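Search this site Go

Pappas Book Room, walk-round before the July sale
Checked by: Iraklis Xenos

Front door - opens ok, closer is slow. Leave it.
Fire exit by Reference - BLOCKED. Two boxes of Dulley dictionaries again. Moved them, pls keep them moved.
Tall shelving, bay 7 - top bracket loose. No atlases up there till fixed.
Step stool - one rubber foot missing. Out of use, tag on it.

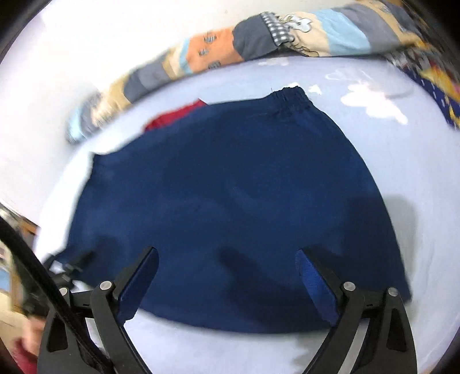 Extinguisher, back room - in date, pin in. Sign has fallen down behind the Cirimska encyclopedias, couldnt reach.
Quotation and humor table - wobbles. Stacked too high on the left side, took roughly 30 off.
Lights - tube out over Poetry. Kyriaki Kyriakidis has spares.
Paper cutter - guard on, blade locked. Good.
Damp, room 601 - smells musty near the window, bottom row of bound journals lifted onto pallets. Check agian Friday.
Cables at the till - taped.

Still open: bay 7 bracket, stool, sign, tube. Kyriaki to sign off when done.

2 comments | 7 shares

Contact | © Wikari Books | Back to top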